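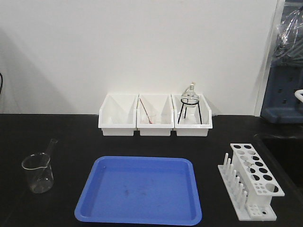
Figure 3. Open-front bins at the back of a bench.

3.2 Storage and breakage

Teaching laboratories at Flendilham and Raltham logged 3,269 glassware loans over one school year. Shared bins accounted for 1,469 of them.

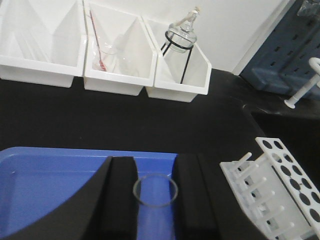
Figure 4. Clear glass in white bins.

Prothero and Llewellyn coded each breakage report by storage type and class size.

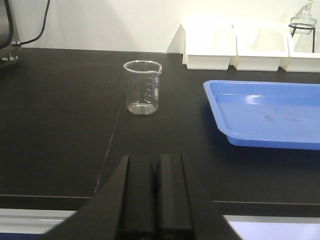 Reports with no storage type entered were left out of the model, as were loans shorter than 5 minutes.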